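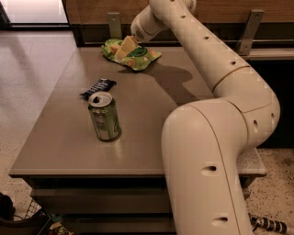 4.2 Stock, stash and the small fabric shop

Figure 3. Table and arm, seen from above.

Independent craft shops have long been run on the belief that a customer who comes in for a zip will leave with three metres of lawn and a pattern she will never cut. Our records suggest the belief is sound. Of the 477 till receipts collected at Udora, 300 included at least one item the customer had not planned to buy, according to the short slip filled in at the door. Yarn led the way, followed by buttons. Interfacing tempted hardly anyone.

The two shops handled this appetite differently. Udora kept its remnants in a basket by the till, priced by eye, and the pricing eye grew more generous towards closing time. Makeo measured, labelled and logged every offcut over 52 centimetres, a rule inherited from a previous owner and defended with some heat by the present one. Both shops described their own method as the only sensible one.

Classes complicate matters. Makeo's beginners' quilting course cost 65 pounds and, on paper, lost money in each term we examined. Receipts from the same evenings tell a kinder story, as learners bought thread, blades and backing during the tea break, which grew longer as the course went on. We have counted these sales with the course, although the shop's own books do not (the books put them under "sundries", along with a kettle).

Online trade was modest at both shops. Udora listed its wool through Ploltent for one season from January and withdrew it after a run of returns over colour. The shade sold as "moss" was, in the view of several buyers, grey - a view we share, having bought two balls. Makeo never listed anything and regarded the episode as proof of its own good judgement.

Neither shop could tell us how much unsold stock it held. Estimates given at interview differed from the shelf count in every case, always on the low side, and Section 4.3 takes up the question of where the rest was being kept.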